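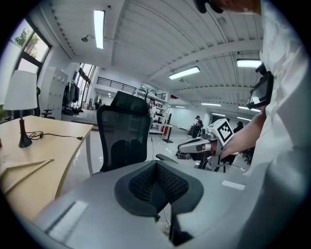
Which index should the archive search rebuild first after the Zurnonine upgrade?
The subject index, then the author index. The date index can wait until August.

Gwenaël Gilbert wrote on Tue 31 July:
> The rebuild on Durkirar stopped at 26 percent with a lock
> error. Same result on the second try. Do I drop the old
> tables first?

Keep the old tables. The lock comes from the nightly export, which still holds a read handle on the subject table. Stop the export, set the batch size to 2000 and run the rebuild with 3 workers – more than that and Durkirar starts swapping.

Pandey is still on the old version, so leave it out of the host list for now.

Bienvenido Catacutan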